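Started the notebook page late because I spent the first hour looking for the good bone folder. It was in the flour-paste jar. I don't want to talk about it.

So, packaging for the Urnari order. Yamila Escobar wants flat mailers that fold up from one piece with no tape, and she wants them to survive being dropped by somebody who is tired. The contents are the small glazed dishes, and those chip if you look at them sideways. I've been working through the board we have on the shelf and writing things down as I go, mostly so Beathag Rankin can stop asking me which one is which.

Board A is the stuff we call Gono (left over from the Gono job, hence the name, and I do think we should label it properly one of these days). It folds like a dream with the grain and like a cracker against it. If you score against the grain you get that ugly little split along the outside of the fold, and then the fibers fuzz up and the whole edge looks chewed. Scoring twice, lightly, helps a lot! Scoring once and leaning on it makes it worse.

Board B is thicker, and I like it less. It holds a corner very well once you get it there, but you have to fight it, and by the seventh blank my thumb was done. Also it eats blades. I was changing them way more often than I'd planned and I'm putting it on the order list: blades, the longer ones, and please not the bargain packet again.

Cutting has gone better since I moved over to the white table. I can see the pencil line and where the cut wandered off it, and any stray crumbs show up right away (the old bench was so brown that tan board basically vanished on it). I still need to wipe down between batches, though. Specks get under the piece, and then you press a dent into the face without knowing it.

Note to self about corners: square ones look smart and get crushed. The sharp ones are lovely on the table and sad after a trip across town. I tried nipping the points off a few blanks with the big scissors, a tiny bit at each tip, and they did feel nicer in the hand. Yamila thinks it looks cheap. I think it looks fine, but it's her order, so I'll do both and let her squeeze them.

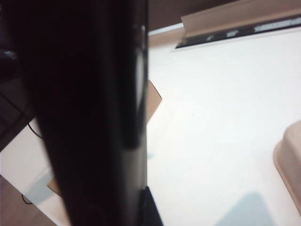 *Grarholm, December*

Back at it with a fresh pot of coffee and a new blade. Went with Board A for the next lot, grain running the long way, flaps cut a touch narrower so they don't bind when the lid comes down. That one change fixed the bowing I was grumbling about before. The lid had been riding up at the back because the side flaps were too proud, and I'd been blaming the score lines the whole time. Sorry, score lines.

Sizes, so they're written down somewhere besides my sleeve: the base panel is 30 cm by 30 cm, and the lid is 31 cm on the side that tucks over. I tried making them the same and the lid just would not close over two thicknesses of board. With the extra centimeter it slides down and stays put, and you can still open it without ripping anything.

The tab is the part I'm least sure of. The one with the rounded end goes in easily and comes out just as easily, no good. The one with little shoulders grips better, but you have to cut the slot clean or the shoulders tear it on the way in. I want to try a slot with a tiny hole at each end (Beathag's idea, she saw it on a cereal box) so the tear has nowhere to start. Need the small punch. The small punch is at Tang with the rest of the leather tools, so I'll borrow it when I go over.

Padding: crumpled paper works, shredded offcuts work better, and it would be nice to use up the bin of scraps. They do shed, so the dishes come out dusty and need a wipe. Maybe a tissue wrap first and then the scraps around it. More steps for whoever is packing, and I suspect that's me.

Still open:

- ask Yamila about the nipped corners, and bring both kinds
- slot with end holes, once I have the punch
- find out how much of Board A is left before promising anybody anything
- blades!!
- drop test from table height, lid down and then on a corner, with one of the cracked dishes inside

Beathag, if you're reading this, please don't use the stack under the steel rule for shelf labels. Those are cut to size. The odd bits in the crate are all yours.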